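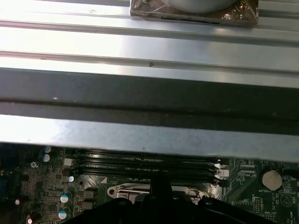

Board from the memory bench, DIMM slots and BATTERY1 facing up

Automation at our refurb unit: what happens to the bench staff?

Posted by forkden_bench, 25 December 2019

I work at a place in Forkden that strips and tests used computer boards. There are 54 of us on the benches. In May we got two robot cells for the memory and battery work, and management now want 3 more. Each cell does some 158 boards a shift. I do fewer than that, but I also catch things the cell doesn't.

So far no one has been let go. What has changed is the job. I used to take a board from start to finish. Now I load trays, clear faults and do the ones it rejects, so all I see is bent latches and boards with bits missing. My pay is the same but I'm more tired by the end. We've been told there will be a meeting in the new year. What should we be asking for? Has anyone been through this?

Kernedance
We had this at our site in Flaststead, on power supplies, not boards. Ask for the new job to be written down. Ours said "bench technician" for two years after the work had turned into looking after a machine, and when the grading review came round we had nothing to point at. Get the fault clearing, the tray loading and the rejects listed as separate duties.

Ask about rotation as well. Doing rejects all day is hard on the eyes and you stop noticing things. We went to half a shift on rejects and the other half on ordinary boards by hand. The supervisor didn't like it at first because the hourly count dropped, but it stayed. It also meant people kept their hand in for the days the cell was down, and there were plenty of those.

Last one: who is allowed to stop it? Get that in writing, and ask for proper training on the stop and restart. We had months of people waiting for the one person with the login.

oldsolder
They'll do what they want whatever you ask. Start looking.

Azimi
I don't agree with the post before mine. I moved from the bench to setting up the cells and it was a decent move, a bit more money and less sitting. Only a few of those jobs came up though, and they went to whoever asked early. If you want one, say so before the meeting. Also ask what happens to the target for hand work. Ours was raised to match the machine, which made no sense when we were only getting the awkward boards, and it took a long time to get it put back.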